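Calthorpe Compression Fittings

Small plumbing parts for joining water pipe under sinks, behind toilets and in utility rooms. Calthorpe fittings go together with hand tools – no torch and no solder.

Each pack holds 2 fittings with nuts and sleeves. Item 768 is the straight coupling. Elbows and tees are listed separately.
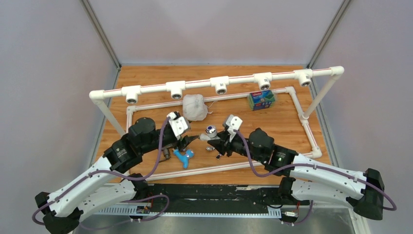 Before You Order

Measure the outside of the pipe. Calthorpe fittings are not suitable for gas lines or for pipe that has been painted.

Shipping and Returns

Orders leave our Arusden warehouse within 2 working days. Trade buyers can order cartons of 400 at the counter price. Unopened packs may be returned with the packing slip. Opened packs are exchanged only if a part is faulty.

Page updated 4 July 2018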